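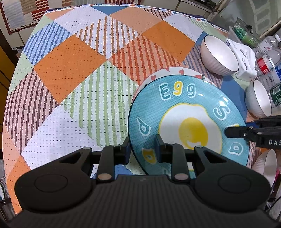

Does the patterned cloth stay on the table for the plate stacking work? It stays on, smoothed flat to the border, and gets swapped only when it needs washing.

Saturday, bench notes, tableware

Started with the cloth. Mass 596 g dry on the Witside scale. Pulled it square by lining up the diamond pattern with the long axis of the table, then worked the creases outward by hand. The curved end still ripples a little. Ironing on low did more than the steamer.

Plates next. Egg plate on top, strawberry and hearts plate under it. Egg plate is 379 g. Did not weigh the strawberry one, the scale timed out and I had already put it back. The two don't nest properly - the rims sit at different heights and the top one rocks if you press the edge. Tried a felt dot from the Rutaser pack between them. Rocking stopped, but the dot left grey fluff on the glaze, so it came off again.

Slip check: pulled the near hem by hand with the stack in place. Stack travelled with the cloth for some 55 mm, then lagged. Repeated with the Lại underlay beneath the cloth and got almost no travel. Underlay is now standard for this table.

Bowls to stay on the right of the plates. Trí Đặng wants them further back so the colours of the cloth show between the pieces. Fine by me, but then the serving spoons need a new home.

To do:
- wash cloth at 40, no softener, reweigh
- weigh strawberry plate
- ask Stutavach if the second underlay comes in a longer cut
- wipe fluff off egg plate properly

Filed under: Workshop Notes / Table Settings / Linen and Dinnerware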